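Laundry sorting

Laundry sorting is the practice of dividing clothes and household linens into groups before washing. The usual groups are based on color, fabric and how dirty the items are. Most homes keep whites, light colors and dark colors apart.

Dyes are the main reason for sorting by color. Red and dark blue cotton can lose dye in the first few washes, and the loose dye may settle on paler fabric. Warm water makes this more likely.
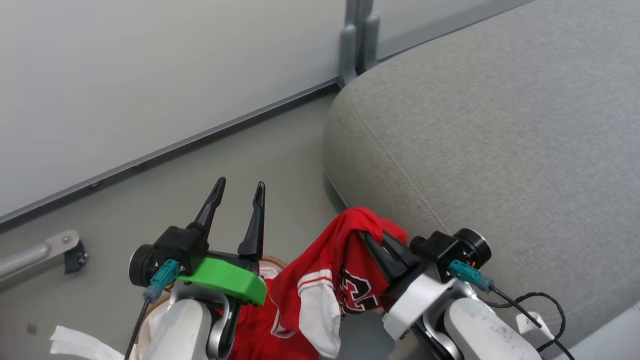
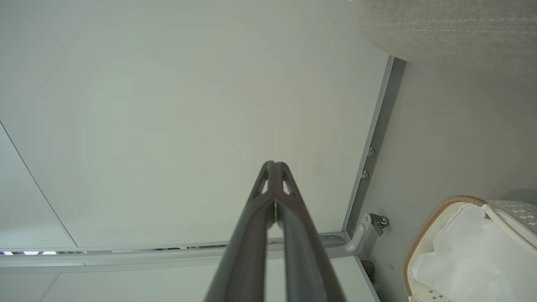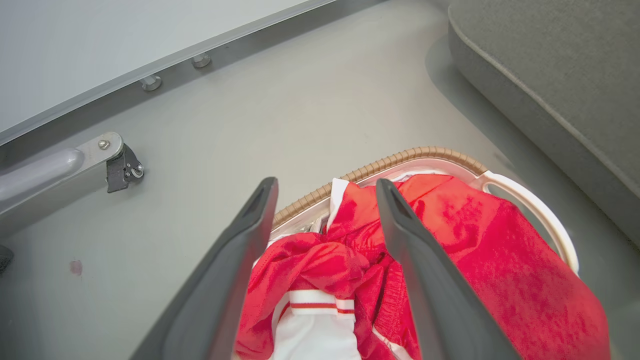 Sorting by fabric protects light items from heavy ones. Towels and jeans hold a lot of water and can wear down thin knits in the same drum. Wool and silk are normally washed alone on a short, cool cycle.

In the town of Ernham, a shared wash house once asked users to sort into 4 numbered bins. It served nearly 200 households and closed in July, after the Prosta laundry opened nearby.

See also: Stain removal; Clothesline; Detergent

Last updated: July
Categories: Laundry | Housekeeping | Textile care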